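Cleaning kit off the floor, onto a table. Do this first
Posted by Kourosh Ghasemi, 14 May 2025

Quick one, got 6 mins before I have to go out. Sorting the cleaning stuff. I do it every March and then again whenever I can't shut the cupboard.

Everything out. All of it. Big table if you've got one, wood is fine, wipe it after.

Lay bottles down on their sides if the table gets knocked a lot. Caps TIGHT first. Check the cap, then check it agian. Spray triggers to off.

Cloths: go by colour. Yellow for dusting, white for glass, blue for the sink. Doesn't matter which as long as everyone in the house knows. Pinch in the middle, shake, fold. Or don't fold, mine go in scrunched and they're fine.

One basket with handle holes for cloths. One flat tray for the bits you use daily. Small tray for scrubbers, pegs, that brush with no home.

Plant stays on the table if it was there already. Snake plants don't care.

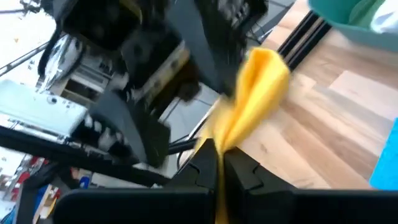
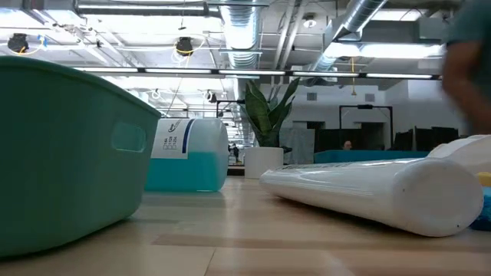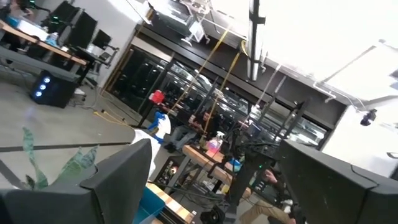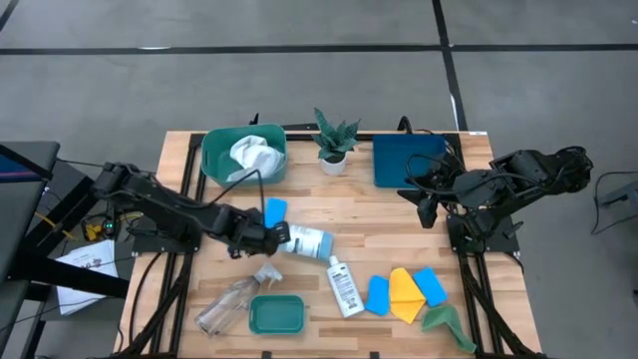

Last one: basket, plant and tray along the back, squeeze bottle and sprayer at the front.

Right, bottles. Anything you can see through, check the level. Under a quarter left, use it up before you open the new one. Two half bottles of the same stuff, same brand, same label, fine to use one then the other. Never mix different ones. Never ever bleach with anything.

Decanting: 50 ml of washing up liquid in a 300 ml squirty bottle, top up with water, slowly or it foams all over. Label it. Masking tape and a biro will do, cover with clear tape or it rubs off in a week.

Big jugs go low down. A 1,000 ml one on a high shelf is a bad idea, ask my foot.

Sponges. Stinky = bin. Otherwise rinse, squeeze, stand on edge to dry. Not flat, they go slimey underneath.

Cloth wash: 60 degrees, no softener, softener makes them smear.

Putting back:
heavy at the bottom
sprays at the front, triggers facing out
basket on top of nothing, you want to grab it one handed
anything kids can reach, move it up or lock it

Wipe the table last, along the grain. Dry cloth after. Done.

Next time: the drawer under the oven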